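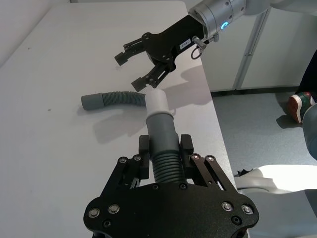
Alfredo Mangubat

Bench checklist: two-arm hose joining, January round

This is the list I use to decide if a pair of arms is ready for hose work, the kind you do when you hook up a washer drain or a shop vac. I fill it in at the bench and type up the comments after.

1. Table clear of tools and loose parts. OK.

2. Screws on the gripper plates snug. OK. Checked all of them with the hand driver.

3. Floor clear where people walk. OK, but keep feet back from the table edge while power is on.

4. Grip on the cuff or collar. PASS WITH COMMENT. A firm hold on the smooth part gives a straight push. A hold on the ribs lets the hose bend, and the end wanders off line. Rolgate's sheet allows either one. I would mark ribs as a fail for anything that carries water.
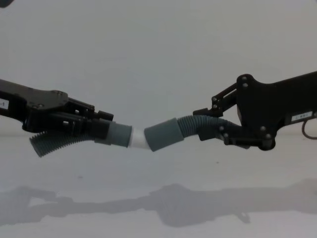
5. Ends lined up before the push. PASS WITH COMMENT. A person feels a crooked start and backs off without thinking. The arms need to be told how crooked is too crooked. Our limit is 13 degrees and I'd like it lower.

6. Cables clear of the joint. WATCH. Look at the slack with the wrist turned both ways.
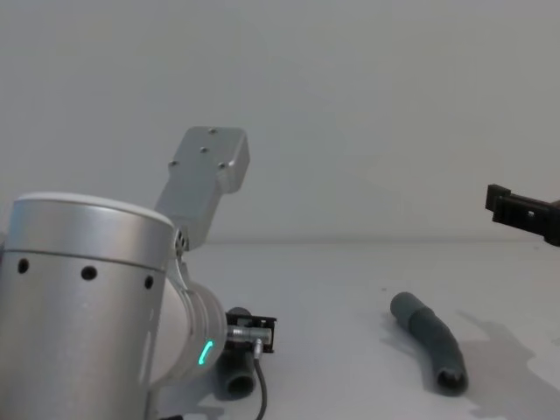
Item 6: thin cable hanging at the wrist, curved hose piece on the table.

7. Picking up a hose that is lying down. FAIL. 80 tries on the Besar program and too many grabs landed on the bend. A bent hose never lies the same way twice. Retest after the update.

8. Branch fittings. NOT READY. A straight coupling only has to point the right way. A fitting with a branch has to be turned right as well, and the two arms have to agree on height before they close the gap.

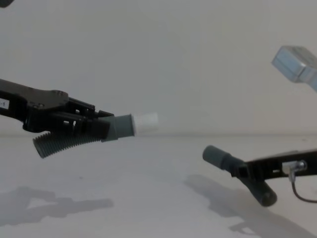 I'd hold off on item 8 until item 5 is steady. Flarnley wants both signed together and I've told them no.

9. Stop button reached from either side. OK.

10. Log saved. OK, run 743.

Can it do the chore yet? Straight joints on a clean table, yes, with someone standing by. Behind a washer, no. Bañez is building a mock-up of the wall box and I'll run this same list on it.

We use cookies to improve your visit. Accept | Manage settings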